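4.2 Laying Out the Black Tabletop

1. Wipe the tabletop and let it dry before placing any item.

2. Set the teal basket near the back, left of center. Keep its load under 300 g.

3. Stand the white card and the small placard upright at the back.

4. Place the bowl of small food items on the left side and the white bowl with the brown interior on the right. 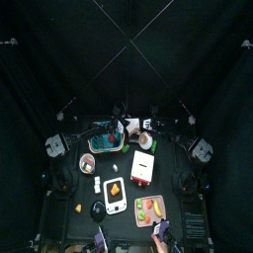 5. Leave 75 mm clear between the bowls and the table edge.

CAUTION: Do not hang items from the crossed cables.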